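Floltell Users List
Subject: Re: Depth dropout along the bin wall and rejected grasp candidates
Date: 20 May 2018

The Lirkness integration group wrote:
> After moving to the current release, the planner discards most candidates
> close to the back wall. Is the collision margin now applied to missing
> depth pixels as well?

Yes. Beginning with this release, Floltell treats a pixel without depth as occupied space. The margin, 8 mm by default, is then added to it. On a metal bin with a strong reflection, a wide strip of the floor may be closed to the planner.

The group is asked to set unknown_policy to "interpolate" for the bin region only, and to leave it unchanged elsewhere. The cell used for our own check is a gray bin with a bright reflection just beneath the back wall. 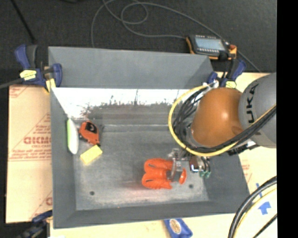
Karras: We applied the same setting and the rejections stopped, but planning time went up. Is the interpolation run again for every candidate? We sample 2,000 per cycle.

It is run once per cloud. The added time comes from the collision check, which now receives candidates that were formerly dropped early. Please limit the list to the best 100 by score before the check is called. The parameter is max_checked, in the planner file.

A correction to the Fleltamlow calibration notes is also pending. The bin pose should be estimated again whenever the clamps are moved, and the tolerance given there should read 5 mm.

Floltell Maintenance Group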